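Help > Laundry at Home > Sorting, Hanging and Drying FAQ

Sorting, Hanging and Drying: Frequently Asked Questions

Updated Mar 7, 2019

These are the questions we get most often at Lesora about getting clothes from the basket to the drying rack. Answers were written by Etelka Farkas and checked by Dymphna Mulligan.

How full should a laundry basket be?

Stop when the clothes reach the rim. A basket that is heaped above the rim is harder to carry and things fall out on the stairs. If you regularly go over, get a second basket or wash more often.

Mesh or solid sides?

Mesh for dirty clothes that may sit for a few days. Air gets in through the sides and gym clothes don't sour as quickly. Solid plastic is fine for moving wet laundry from the machine to the rack, and it won't drip on the floor. If you only want one basket, buy the mesh one and put a towel in the bottom on wash day.

Do I have to sort by color every time?

No. Old cottons that have been through the wash many times can usually go together in cold water. Sort when something is new, when it is red or dark blue, or when the label says to wash it separately. Patterned clothes with dark and light areas next to each other should go in with the darks, on cold, and come out as soon as the cycle ends. Leaving them in a wet pile is how the light parts pick up dye.

What order should I hang things in?

Heaviest first. Jeans, sweatshirts and towels go on the outer rails where there is more air. Shirts come next, then socks and underwear in whatever space is left. Leave a gap of two fingers between pieces – more for anything thick.

Can I use a wooden rack for wet clothes?

Yes, if the wood is sealed. Bare wood can mark light fabric, so wipe the rails with a damp white cloth before the first use and see if any color comes off. If it does, wipe again and let the rack dry overnight. We have had a Baluyot rack in our test room for 3 years and the only upkeep has been tightening the screws each May.

Where should the basket go while I'm hanging?

Next to the rack, on a table or counter if you have one at waist height. Bending down to the floor for every sock gets old quickly. Keep the basket on the side of your weaker hand and the rack on the other. Set a little apart, the two leave you room to shake out each piece before it goes up.
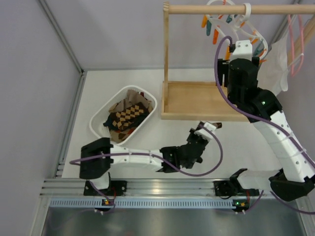 Mixed clothes in a mesh-sided basket, with a light wooden rack nearby.

How do I stop clothes from wrinkling in the basket?

Take them out sooner. If you can't, lay shirts flat across the top and put the small items underneath. A quick snap by the shoulders before hanging removes most creases. Knits should be smoothed by hand and not snapped.

My rack wobbles. Is it broken?

Probably not. Check that it is fully open and that the weight is even on both sides. If it still wobbles, tighten the joints.

238 shares | 3 comments

Bláthnaid Geraghty
Does the two finger gap apply to socks too? I would need a rack twice the size.

Ruairí Ó Dubhghaill
I let mine touch and they dry by the next day. Towels are the ones that need the space.

Bláthnaid Breathnach
Tried the damp cloth test on my old rack and the cloth came away orange. Second wipe was clean. Thanks for that one – I'd been blaming the washer.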